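Production notebook, Stinum YA list
Hondasier, second pass: chapter openers, dialogue breaks, ebook export

Carried over from first pass: scene breaks lost at page tops, and two narrators who cannot be told apart once the running heads are off. T. Cheema has the marked proofs. V. Van Dusen has the style sheet.
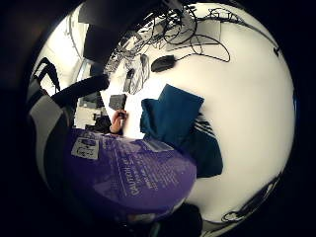 Serik, 22 February 2023

Reflowed the whole text at 10 on 14. Extent is now 637 pages, which is long for the list but inside what the binder will take. Widows fixed by hand in chapters 1 through 4. The rest left alone until the author's changes are in, as any cut in the school chapters will move everything behind it.

Scene breaks: a blank line was used throughout the manuscript. When the break lands at the foot of a page it disappears, and the reader goes straight from the ferry to the grandmother's kitchen with no signal. Replaced every blank-line break with a centered ornament. Search pattern missed those with a stray space in the empty paragraph. Second search picked them up.
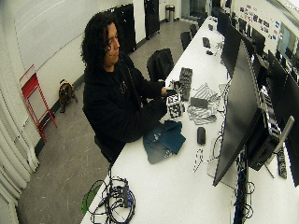

Italics for the letters are staying. Tahira wanted them in roman with an indent, and set a sample spread. The indent reads well on paper but collapses in the ebook when the type size is turned up. Kept the sample in the job folder in case the print and ebook files are split later. Text messages are bold sender name, colon, roman. No speech bubbles.

Spelling of the family name varies (Nguyen-Tran, Nguyen Tran). Hyphen everywhere, per style sheet. Query sent on the school register in part two, where the clerk may be getting it wrong on purpose.

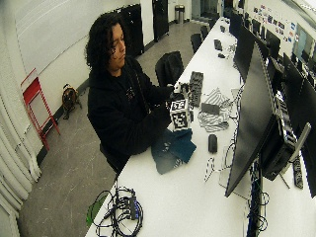 Narrator ornaments are the open item. Current pair is a solid leaf and an outline leaf, and at ebook size they come out as the same gray smudge. Verna's suggestion is a blockier mark for each voice. The marker cube is a fair model: the top and front faces have different patterns, both plain black squares on white, and neither depends on fine line. Will draw both ornaments on a coarse grid and test at the smallest type setting. If they still merge, fall back on the narrator's name in small caps under the chapter number.

Export warnings: 2, both for missing alt text on the map. Text requested from the author.

Next: ornaments, author's changes, then widows from chapter 5 on. Files due at the printer in June.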